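OK so I finally nailed a weeknight red lentil soup that I would happily serve to company, and I have been talking about it to anyone who'll stand still. Thread!

Background: I grew up on black beans and thought lentils were punishment food. Then in April I had a bowl at a tiny lunch counter in Monurstead that was bright, lemony, a little smoky, and I scraped the bowl so hard the guy behind the counter laughed at me.

I asked what was in it. He said "onion, more onion, lemon." Very helpful. I've been working backwards from that ever since. 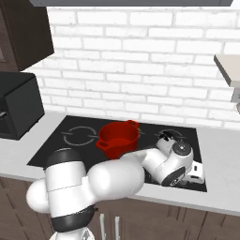
Alura Supper Club | Soups & Stews

First thing I figured out: he wasn't kidding about the onion. I use 4 big yellow ones now for a pot that feeds six. It looks ridiculous when you chop it all. Keep going. They cook down to practically nothing and that's where the sweetness comes from.

Cook them low in olive oil with a good pinch of salt until they're the color of peanut butter. Mine take a solid half hour. I know every recipe on earth says ten minutes and I don't know whose onions those are.

Spices go in once the onions are ready: two teaspoons cumin, one teaspoon smoked paprika, half a teaspoon turmeric, and a little red pepper if your crowd is OK with it. Stir for one minute. Your whole house is going to smell amazing!

Then a big squirt of tomato paste (two tablespoons if you're a measuring person) and let it go dark and sticky on the bottom. Splash of water, scrape it all up.

Now the lentils. I use 500 grams of split red ones, the little orange guys, rinsed until the water stops looking like milk. Please don't use brown or green for this one. They're great! But they hold their shape and you want these to fall apart.

Add two quarts of stock. I've done it with boxed vegetable stock, homemade chicken stock, and once with plain water and a parmesan rind because that's what I had. The rind version was SO good that I now save them in a bag in the freezer.

Simmer with the lid cracked for 25 minutes. Stir now and then, especially near the end, they like to grab the bottom of the pot.

Blend or don't blend? I go halfway. A few pulses with the stick blender, then stop while it still has some body. My sister likes it totally smooth and we have agreed to disagree.

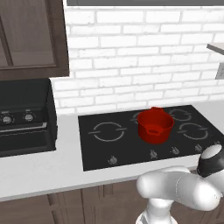

Lemon goes in OFF the heat. Juice of two, plus the zest of one. I used to add it while the soup was still boiling and it tasted flat, kind of like cough drops. Taste it after the first lemon and see how you feel, but I bet you'll want the second.

Toppings are where it gets fun. My current favorite is butter melted with dried mint and a bit of paprika, spooned over right before you eat. Also good: a blob of yogurt, crushed pita chips, or a fried egg if it's been a day.

Credit where it's due, the mint butter came from Odair Magalhães, who brought it to our September 5th

Scratch that, let me write it the way it is on the sign-up sheet: 5th September. He brought a jar of it to the potluck and it was empty before the salads were even uncovered. I think people were putting it on bread. I was definitely putting it on bread.

Leftovers: it thickens up a lot overnight, almost to a dip. Loosen it with water and then add more salt and another squeeze of lemon, because the cold dulls everything. It freezes really well too. I do flat bags so they stack.

A few swaps people have told me about and that I've tried since. Coconut milk for a third of the stock: lovely, much richer, use lime. A diced sweet potato in with the lentils: yes, my kids' favorite. Curry powder in place of the cumin: fine, but it's a different soup.

What didn't work for me: garlic powder. It went kind of bitter. Use real garlic, five cloves, and add it right before the spices so it doesn't burn.

If you make it, tell me how your onions went and how long they took! I'm collecting times. And if anyone has a good flatbread that doesn't need yeast, I would love the recipe, I want to try one with this next week.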